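The Offset

Relildale

The robot missed the cup for the ninth day in a row, and it missed it the same way.

I had the log open on one screen and the arm on the other side of the glass. The left hand came down, closed on the cup, and lifted. That part was fine. Then the right hand came across with the lid, stopped where it thought the cup was, and pressed the lid down onto the rim's outer edge. The lid tipped and fell on the table. The right hand opened anyway, as if it had done the job, and both arms went home.

"Close," said Anneke from the next desk.

"It was close yesterday."

I wrote the number down. We kept a sheet. If the cup was standing still, the lid went on. If the left hand was moving when the right hand arrived, the lid missed, and the faster the left hand moved, the wider it missed. I had been staring at that for more than a week and had explained it four different ways. I had blamed the controller, so I retuned the controller. I had blamed the hand-eye calibration, so I did that again too, twice, with a new board. I had spent two days on the planner, which turned out a small bug in the joint limits and changed nothing about the lid.

Anneke ran the lab and did not like me touching the planner.

"Maybe it learned it," she said.

"Learned what?"

"To miss."

I said the demonstrations were good. I had watched plenty of them. A person picked up a cup with one hand-held gripper and a lid with the other, brought them together, and the lid went on. There were 1160 episodes in the training set and a lid going on at the end of every one, or it wouldn't have passed the filter. I had written the filter.

"You watched the video," Anneke said. "The policy doesn't only get the video."

She went back to her own work. I sat there a while and then I opened the training set.

What the policy got was video plus two trajectories, one for each gripper. Every sample had a time on it. I had a viewer that drew the trajectories as two colored lines in an empty gray space, with no cup and no table, and I had never used it much because it was ugly and slow. I loaded the first episode. A green line and an orange line came in from the sides, met, and went apart.

I loaded the last one. Green and orange came in, met, and went apart.

They looked the same to me. I went home at eight and ate standing up.

Pileck

My sister lives in Pileck and she called while I was washing the plate. She teaches band to twelve-year-olds. She asked what I was doing and I told her about the lid.

"So one hand is late," she said.

"One hand is in the wrong place."

"But only when they're moving."

"Yes."

"Then it's late. If a kid is out of tune, he's out of tune on the long notes too. If he only sounds bad in the fast part, he's late."

I told her it was more complicated than that. I told her about the tracking, how each gripper works out its own position from its own camera, and how that can slip when the picture smears. She let me finish. Then she told me about a leak in her garage ceiling, and I gave her some bad advice about it, and we hung up.

I didn't go to bed. I wrote a script.

It wasn't a hard script. If one gripper's clock ran behind the other's, I could slide one line along in time and see where the two fit best. The trouble was finding something for them to fit to. Two hands doing different jobs don't have to match. I needed a moment when I knew, from something outside the trajectories, exactly where one gripper was compared to the other.

The task itself was no use. When the lid met the cup the hands had nearly stopped, and a late hand that has stopped is in the right place. That was also why the episodes had passed my filter. I had only ever checked the end.

I turned the light off at two and lay there thinking about the green line and the orange line.

Schnyder

Schnyder is the name on the door, but old Schnyder sold his share before I was hired and I have met him once. The company has the lab in Relildale, where the arms are, and a floor in Zisville, where the recording gets done. The two are three hours apart by train. People in Relildale talk about Zisville as if it were a folder.

I had done that too. For a year I had pulled files from it every night and never asked who made them. Each episode had an operator field, and for the cup and lid task the operator field said MK.

In the morning I sent a message to the Zisville channel asking who MK was. The answer came back in a minute.

"That is me. Matúš Kratochvíl. Is something wrong with the cups?"

I wrote that something might be wrong with the timing. I asked if anything had changed in the middle of July. I picked July because I had finally done the dull thing and scored the policy against different slices of the data, and the slices from early July gave a better lid than the slices from late July.

"Recorder update," he wrote. "After episode 621. New version starts faster. We all like it."

I pulled the change list. The old recorder stamped each sample when the gripper captured it. The new one stamped it when the sample arrived at the computer. Somebody had tidied two functions into one, and the tidied one used the wrong clock. One gripper was on a short cable. The other went through a hub. The samples from the hub came in late, and from episode 622 on, late is what got written down.

The commit had my review on it. I had approved it in four minutes, before lunch.

I told Anneke. She read it on my screen, leaning on the back of my chair.

"How late?" she said.

"I don't know. The capture times were never saved."

"Then throw out everything after 621 and have him record it over."

It was a reasonable thing to say. I thought about him picking up the cup and putting the lid on, for weeks. I asked for two days.

Zisville

I took the early train with the script half working. What I wanted was a place in the recordings where one gripper's camera looked straight at the other gripper. Each gripper has a square marker on top, black border, blocky pattern inside. If one camera saw the other's marker, I could get the distance and angle between the two from the picture alone, and then ask how far I had to slide one trajectory for the numbers to agree. It had to happen while something was moving. In the task it never did. Both cameras looked down at the table.

Matúš met me at the elevator. He was older than I had pictured and wore a beige T-shirt and had a red line across his forehead from the head rig. He shook my hand and took me straight through to the station, and we didn't talk about the review.

"You want to see the cups?" he said.

"I want to see what you do between the cups."

He thought that was strange but he showed me. He put the rig back on. He recorded an episode, set things back where they belonged, and leaned in over the station to check the fingers before the next one. He did it fast, from habit, with the other gripper still in his fist. It swung right past the camera.

"Is it recording while you do that?" I said.

"Always. I stop it after. You cut it off on your side, no?"

We did cut it off on our side. I had written that too. The trim took the tail off every episode before it reached the training set, and the raw files sat in the archive where I had never had a reason to look. I sat down on the floor against the wall with my laptop and opened one.

It was him, bent over the lens with his arm down along the side of the picture. The finger of the near gripper stood up in the middle, and behind it were the bricks and the pipes on the ceiling and people at the far end of the room going on with their day. On top of the gripper in his hand was the marker, black and white, a blocky pattern inside a thick black border.

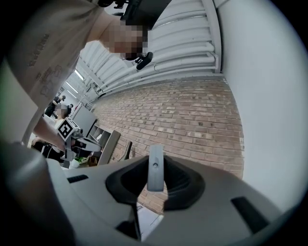 Forty milliseconds

The detector found it on the first try. I stepped through the file and it kept finding it, through the whole swing, until he straightened up and the marker left the picture.

I slid one line against the other. The error went down, touched bottom, and came up again. The bottom was at 40 milliseconds.

"Is that a lot?" Matúš asked. He had crouched down next to me with the rig pushed up off his eyes.

"At the speed you move, it's the edge of a lid."

"I can move slower."

"No," I said. "Don't change anything."

I ran it on the next file, and the next. He checked the fingers the same way every time. Then I ran it on episode 521, from before the update, and the bottom was at zero. I ran it on that one again to be sure.

By four in the afternoon I had the correction written and a test that would fail if anyone touched those clocks again. I put the recorder back the way it had been and sent the review to Anneke. She took an hour over it and left eleven comments.

Matúš had gone back to work behind me. I could hear the lid click on, and a pause, and the lid click on. Training would take the night. I had missed the good train, so I asked him if there was anywhere to eat, and he said there was if I liked soup, and that he had twelve more cups to do first.

I moved my laptop out of his way and waited.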